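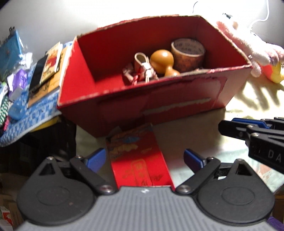
How long should you hold a cold pack against a sore lower back?
Twelve minutes at a time, with a layer of cloth between the pack and the skin, and a gap of at least 2 hours before the next one.

Using hot and cold packs at home between appointments
Trudard Spine and Joint Clinic, patient guides
Last reviewed: November 14, 2022

This guide covers the reusable gel packs handed out at reception and most similar packs sold in shops. It applies to adults with ordinary muscular back or neck pain who have already been assessed. Do not use it in place of an assessment.

Before you start

Do not use either kind of pack if any of the following apply: reduced feeling in the area, poor circulation, broken or infected skin, or a surgical wound that has not healed. Cold packs are also unsuitable for anyone with Raynaud's or a known cold allergy. If you are pregnant, ask before using heat on the back or abdomen.

Seek urgent medical help if back pain comes with numbness around the groin, loss of bladder or bowel control, or new weakness in the legs.

Choosing hot or cold

Cold is normally used for the first 3 days after a strain, or when the area is swollen. Heat is normally used after that, for stiffness and muscle tightness. If one of them makes the pain worse, stop and try the other the following day. Some patients find that neither helps, in which case leave both alone and carry on with the exercises on your sheet.

Applying a cold pack

1. Store the pack flat in the freezer in a sealed bag. The Molefe pack needs 3 hours; the smaller Liltadov neck pack needs 2.
2. Wrap it in a thin, dry tea towel. One layer is enough.
3. Lie on your front with a pillow under the stomach, or on your side with a pillow between the knees. Do not lie on top of the pack.
4. Place the pack over the sore area. Set a timer for 12 minutes.
5. Lift the pack after the first 3 minutes and check the skin. Pink is normal. White, grey or blotchy skin means stop.
6. Remove the pack when the timer sounds, even if it still feels comfortable.

Applying a hot pack

1. Heat the pack following the instructions printed on it. Microwave times vary with the power of the oven, so begin with the shortest time given.
2. Knead the pack with a folded towel over your hands to spread the heat through the gel. Check the seams for leaks.
3. Test it against the inside of the forearm. It should feel warm. If you want to pull away, let it cool.
4. Wrap it in a hand towel, folded once.
5. Apply for 12 minutes, sitting or lying on your side, and check the skin part way through.
6. Do not use a hot pack in bed at night or at any time when you may fall asleep.

Do not reheat a pack until it has returned to room temperature. Gel that is still warm in the middle can overheat and split the cover.

After the pack comes off

Wait until the skin feels normal to the touch. Then walk around the room for 2 or 3 minutes before sitting down again. Heat may be followed by your usual stretches. After cold, leave the stretches until the area has warmed up.

Care and replacement

Wipe the pack with warm soapy water and dry it before storing. The Zesitz fabric sleeve can be washed at 40 degrees and should not be tumble dried. Throw away any pack that leaks, smells burnt or has hard lumps that do not soften on warming. Replacement sleeves are kept at reception in both sizes.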